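The choir thing, then

I said I'd write more about the choir, and then I didn't, and two of you have emailed to ask (hi Mum, hi Bríd), so I've put the kettle on and I'm doing it properly.

For anyone new, I joined a community choir in April after telling everyone for years that I couldn't sing. I can sing a bit! I'm an alto, which I found out by standing next to the sopranos for one horrible warm-up and then quietly shuffling sideways until the notes felt reachable. Kelly Damasceno, who runs it, watched me do this and just moved my folder over without a word. I've loved her ever since.

We rehearse in the Noonan hall, which has a lovely ceiling and the worst heaters in the southern hemisphere. I wear my big coat until the second song and my scarf until the end. The basses don't seem to feel it. Kevin Ní Mhurchú turns up in shorts, in the middle of winter, and sings like a ferry coming in.

What I hadn't expected was how tired I'd be afterwards, in a good way, like after a long swim. I drive home with the windows up going over my line, and then I'm starving, and I stand at the bench eating toast at half past nine at night. My favourite bit of the whole evening might be the toast, to be fair. 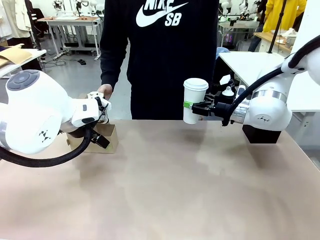 Anyway, the reading music question, which is the one I get asked most. No, I couldn't when I started, and I still can't in the way that Leena Hirvonen can, where she looks at a page and just opens her mouth and out it comes. What I can do now is see that the dots are going up and have a rough idea of how far. Kelly sends around recordings of each part, and I play mine in the car and while I'm doing the washing up. I reckon I've heard the alto line of the Finnish one 300 times. My partner has asked me, very politely, to use headphones.

The Finnish one is Leena's fault. She grew up singing it and brought in a photocopy of a photocopy, and we spent most of a rehearsal on the vowels alone. There's one sound in it that I can only make if I pretend I've just seen a spider. She says it's close enough. I've chosen to believe her.

We've done one concert so far, five songs in a church that was a good deal warmer than the hall, to an audience made up almost entirely of people who had driven us there. I came in early in the third song. Only one word, but I came in with real confidence, all by myself, and Diarmuid Cullinane in the tenors turned his whole head around to see who it was. Mortifying. Then at supper a woman I'd never met told me how much she'd enjoyed the solo, and I said thank you very much and took another lamington.

If you're thinking about joining one, ring up and ask whether they audition. Plenty don't. Ask about the fees too, and whether there's a uniform, as I've had to buy a black skirt I can't sit down in. Take a pencil and a water bottle. And go at least three times before you decide, as my first night was pretty awful and I sat in the car afterwards thinking I'd never go back. I only went the second time to return the folder!

Next term we're learning something in eight parts, which means the altos get split and I can't hide behind Bríd Moriarty any more (she's a second, I'm apparently a first, we're both upset about it). Kelly's handing out the music at the end of the month. I'll let you know how bad it looks.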